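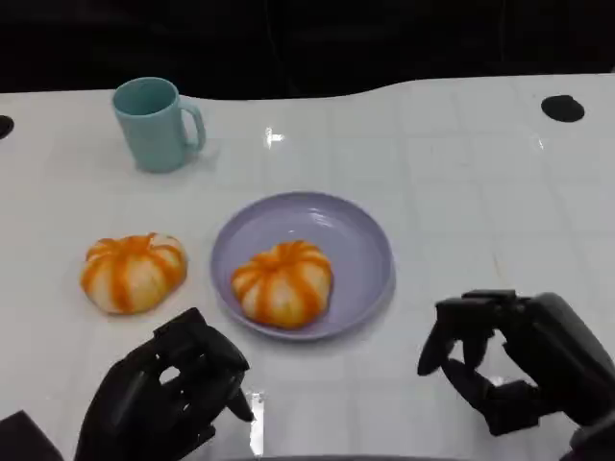 ¿Cuánto tiempo hay que dejar reposar la masa de los panecillos de leche antes de hornearlos?
Depende de la cocina. En la mía, en enero, la segunda fermentación dura casi dos horas, y en verano menos de una. Yo miro la masa y no el reloj: si la toco con el dedo y la marca vuelve despacio, enciendo el horno.

Me preguntan esto muchas veces desde que escribo en el blog, así que hoy quiero contar cómo lo hago en casa. Aprendí a hacer pan con mi abuela, que no pesaba nada. Cuando me mudé a Jorville no conocía las harinas de aquí y mis primeros panecillos salieron duros. Tardé un invierno entero en entender que la harina de mi barrio absorbe menos agua que la de mi infancia.

Ahora uso 675 gramos de harina de fuerza, 50 gramos de azúcar y 5 gramos de levadura seca. La leche la caliento hasta 38 grados, con termómetro, porque mi mano siempre me engaña. Añado dos huevos y la mantequilla blanda al final, en trozos pequeños. La cantidad de leche no la escribo como número fijo: empiezo con un vaso y medio y después pongo cucharadas hasta que la masa se despega del bol.

Amaso a mano. Mi hermana me regaló una amasadora Skandier y es muy buena, pero hace tanto ruido que el vecino de abajo me saluda con menos cariño. Con las manos necesito veinte minutos y escucho la radio.

Un error que cometí durante años fue poner demasiada harina en la mesa. La masa pegajosa da miedo, lo comprendo, pero es mejor untarse las manos con un poco de aceite y tener paciencia.

Los panecillos que sobran los congelo el mismo día, ya fríos, en una bolsa cerrada. Por la mañana los paso al horno suave, siete minutos, y los como con mermelada de ciruela.

La próxima vez escribiré sobre el relleno de requesón, que todavía me sale demasiado líquido.

Oksana Romaniuk
2019-02-15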